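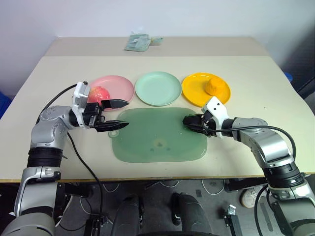
Neema Obura wanted it on record straight away that the June long lunch was the best day the Kariuki Street garden has ever had, and that if we don't do it again she'll organise one in her own driveway. Plenty of agreement around the room, and a bit of table thumping.

Minutes of the Kariuki Street Community Garden general meeting
Friday, December 19, 2025, Ondden Hall, back room

In the chair: Kiprono Urio
Apologies: received from the Lindov Road plot holders, who had a school concert
Previous minutes: accepted as circulated, with the spelling of "kohlrabi" fixed

1. Long lunch
Kiprono thanked Neema for getting us going and took the item first. Everyone wants it back in June. The cold didn't put people off last time and the pumpkin soup was gone before the speeches, so the meeting agreed to double the soup and halve the speeches. Neema asked for one long table down the main path in place of the small ones dotted about, so that newer members don't end up stuck in a corner with their coats on. Agreed. We'll need to ask the hall about trestles early, as the dance group books them too.

A longer talk followed about whether people should bring a dish or bring ingredients. Bringing ingredients and cooking on site sounds fantastic but there are only two burners. Settled on dishes from home, with the soup made on the day. Labels for nuts and dairy, please, in writing big enough to read without glasses.

2. Fruit trees
Great news here! The espaliered apples along the Kakell Lane fence have taken beautifully and the peach has set well for a young tree. Kiprono has thinned it once already and will do so again after Christmas. Netting goes on this weekend – fine mesh, pulled tight and tied at the trunk so no birds or bats get tangled. Two more pairs of hands would be lovely on Sunday morning from eight.

The lemon by the tap still has gall wasp. Affected wood to be pruned out in winter. Somebody suggested pulling the tree out altogether and was voted down very cheerfully.

3. Water
The second tank is in and plumbed. The old drip line on beds nine to twelve leaks at nearly every joiner and will be replaced with 200 metres of new line, quoted at $700 including fittings. Moved by Neema Obura, seconded from the floor, carried. Plot holders in those beds are asked to hand water in the early morning until the job is finished, and to mulch as thickly as they can bear.

4. Plots and membership
We have 74 members, our highest ever, and 5 households on the waiting list. Bed three is too big for one family and will be split down the middle after the tomatoes come out. Neema offered to walk new people through their first planting, which was snapped up. Fees stay where they are.

5. Seed library
Going gangbusters. The purple beans and the warrigal greens are nearly all out on loan, so if yours have gone to seed, please save some and drop them back in paper envelopes with the variety and the season. Plastic bags make them sweat. The drawer for brassicas is a muddle and Kiprono will re-sort it over the break.

6. Other business
The wheelbarrow with the green handles has a flat tyre again. New tube to be bought.
A request for more shade near the compost bays was held over.
The gate code changes in the new year and will go out by text.

Meeting closed at 8.40 pm, followed by mince pies and a very good apricot slice. Next meeting in February, same room.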